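Why Do Big Rooms Echo?

A Sirkell Learning Page for Young Readers

Clap your hands once in a bedroom. The sound is short and dull. Now clap your hands once in an empty gym. The sound seems to hang in the air before it fades. Your hands did the same work both times. The room made the difference.

What is sound?

Sound begins when something shakes. A guitar string shakes when it is plucked, and a drum shakes when it is struck. This quick shaking is called vibration. It pushes on the air nearby, and that air pushes on the air next to it. The push travels outward in every direction until it reaches a wall, a window, or your ear.

In air, sound covers one mile in about five seconds. Light is very much faster. During a thunderstorm, you see the flash first and hear the thunder afterward.

Hard surfaces and soft surfaces

When sound meets a hard, smooth surface, most of it bounces back, much as a rubber ball bounces off a sidewalk. Glass, tile, brick, and concrete all send sound back into the room.

Soft surfaces behave differently. Carpets, curtains, cushions, and thick coats are full of tiny spaces. Sound enters these spaces and loses its energy there. Scientists say that the sound has been absorbed.

A large open workshop has wide stretches of floor and few walls to divide it, so sounds made at one end can often be heard at the other.
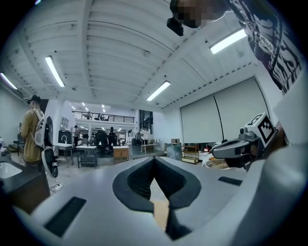
Echo or reverberation?

These two words are often mixed up. An echo is a sound that returns late enough for you to hear it as a separate sound. If you shout "hello" toward a distant cliff, you may hear "hello" come back. Reverberation is made of many bounces that arrive so close together that they blend. This is what you hear in a gym or a stairwell – one sound that fades slowly.

Some reverberation is pleasant. The old concert hall at Kiều has 1302 seats, and its builders shaped the ceiling so that music would linger a little. A library needs the opposite. Its planners choose carpets and ceiling panels that absorb sound.

Clothing and people

People absorb sound too. Skin reflects some of it, but clothing takes in a good deal. A T-shirt absorbs a little, and a heavy sweater absorbs more.
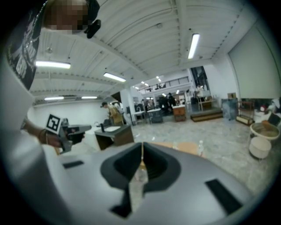 For this reason, musicians who practice in an empty hall know that it will sound different in the evening, when the seats are filled. The Fotar Youth Orchestra spreads blankets over the first rows during practice so that the players can hear how the concert is likely to sound.

Try it yourself

You will need a cardboard box, a kitchen timer that ticks, and 4 small towels. Ask an adult before you borrow them.

1. Place the timer in the empty box and close the lid. Listen from 3 steps away.
2. Line the four sides of the box with the towels. Close the lid and listen again from the same spot.
3. Write down which sound was louder and which was clearer.

Words to know

Vibration: a quick back-and-forth movement.
Absorb: to take in.
Reverberation: many bounced sounds that blend together.

Teachers may request the matching activity sheet, "Rooms That Ring," from the Flillance Children's Library beginning in September.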